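The returns bench at Standalholm

What happens to a warehouse job when the arm takes over the picking up 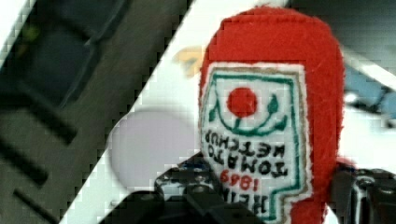
Tsehay Hadgu starts at six in the morning, and the first thing she does is look at what the night left her. Until last October that meant cages of returned parcels, stacked two high along the wall of the Standalholm warehouse, waiting to be opened. Now most of the small goods have been unpacked by the evening shift and sorted by a robot arm while the building was quiet. What she finds is a row of filled totes and one grey crate marked with a strip of yellow tape. The crate is hers.

"That's everything it wasn't sure about," she says. "Some mornings it's full and some mornings there's hardly anything in it."

Standalholm handles returns for online shops that sell toys, gifts and novelty homeware. If you buy a soft toy for a nephew and he already has one, it may well end up here. Somebody has to take it out of the bag, check that it is what the label says it is, look it over for stains or loose stitching, and decide whether it can be sold again. On a busy day in the weeks after Christmas the site takes in 2,000 items. For years all of them went through human hands at a line of waist-high benches, and Hadgu's were two of those hands.

The firm put in 4 arms last autumn, supplied and maintained by a company called Nimov. Each has a two-fingered gripper and a small camera fixed close to it, so that the system can look at an item while it is being held. The arm lifts a toy, turns it, compares what it sees with the order record and puts it in a tote. Plush is a good deal harder for it than boxes. A box has edges and stays the shape it was. A soft toy gives when it is squeezed, and two copies of the same toy can come out of their bags looking quite different.

Ferdinand Zaugg, the operations manager, was warned about this before he signed. He went ahead because soft goods were where he was losing people. The benches were repetitive work, and the returns season fell at the time of year when staff were most tired. Agency workers would come for a fortnight and not come back.

"I had a bench I couldn't fill and a contract that said the stock would be turned round in three days," he says. "I wasn't looking to get rid of anybody. I was looking to stop ringing round at five in the morning."

Whether anybody has been got rid of depends on how you do the sum. There were 40 people on the returns floor before the arms came, counting the agency staff taken on for the season. The permanent workers have all been kept on. The agency places have been cut by 14. Zaugg gives both figures without being pressed, and agrees that the second one matters to the people who used to rely on the winter money.

Lucinda Delacroix was one of them. She worked three winters at Standalholm through an agency and was not called for a fourth. She has since found evening work at a bakery. "It was cold and it was boring and I'd have done it again," she says. "They were decent to work for. I got a text saying they wouldn't need me, and that was it."

For those who stayed, the work has changed in ways that are harder to put on a chart. Hadgu used to handle several hundred items in a shift and rarely thought about any of them. Now she sees far fewer, and each one is a puzzle of some kind. The printed label has come off, or two toys have been sent back in one bag, or the arm has flagged a mark that may be dirt and may be part of the design. She picks it up, decides, and enters a reason on a screen, and the reason goes back to Nimov so that the system can be adjusted.

She likes the deciding. She is less keen on the screen, which wants one of a fixed set of reasons and has no box for "smells of smoke". Smell was the thing the old hands at the bench were best at. A toy can look perfect to a camera and still be unfit to sell, and for the first few weeks several were posted out again and came straight back. The answer was a plain one. Each tote now goes past a person before it is sealed, and that person is told to put their face near it.

Tania Seneviratne does that check on the afternoon shift. She was a packer before, and the move brought her a small pay rise and a stool. Her complaint is about pace. The arms do not speed up before lunch or slow down after it, and at first the totes came along faster than she could properly look at them. "You start passing things through," she says. "You don't mean to. You look up and there's another one." She raised it with her supervisor, Eldana Nigatu, who had the feed slowed during staffed hours and left to run faster at night.

Nigatu spent nine years on the benches before she ran the floor, and much of what was awkward about the change landed on her. She was sent on a week's training at Nimov, where she learned how to clear a jam, change worn finger pads and stop a cell safely. She came back and taught the others. Two of the older workers did not want to go near the arms and she did not make them. One has since asked to learn. The other opens parcels and is happy with that.

What bothers her more is training new starters. In the old days a beginner stood next to somebody experienced and went through the easy items for a month, and by the end of it they had an eye. The easy items now go to the arms. A new person is put straight on to the difficult crate without having seen enough ordinary toys to know what a difficult one looks like. Nigatu has begun holding back a cage each morning for anyone in their first month, and has them sort it by hand. Zaugg signed off the extra hours, though he asked her to review it in the spring.

The floor is also quieter, and not everyone is pleased. The benches used to face each other and people talked across them all day. The arms stand behind mesh guards where the middle benches were, so the remaining stations are further apart. Hadgu and Seneviratne used to work side by side and now overlap for half an hour at the change of shift. They take their tea together then, by the loading door.

Other warehouses have been to look. Managers from Hailu, a clothing firm that does its own returns, spent a morning on the floor and asked mostly about cost. A smaller company, Kivum, sent two bench workers along with the manager, and Nigatu says theirs were the better questions. They wanted to know who was allowed to stop the arm, and whether anyone got into trouble for it.

At Standalholm anyone on the floor can stop it, and no reason has to be given at the time. The stops are written up afterwards in a book that hangs on the guard. Hadgu's handwriting is in there more than most. Her latest entry says that a tote was overfull and the top layer was getting squashed. Next to it, in different ink, Nigatu has written that the fill limit has been lowered, and the date on which it will be looked at again.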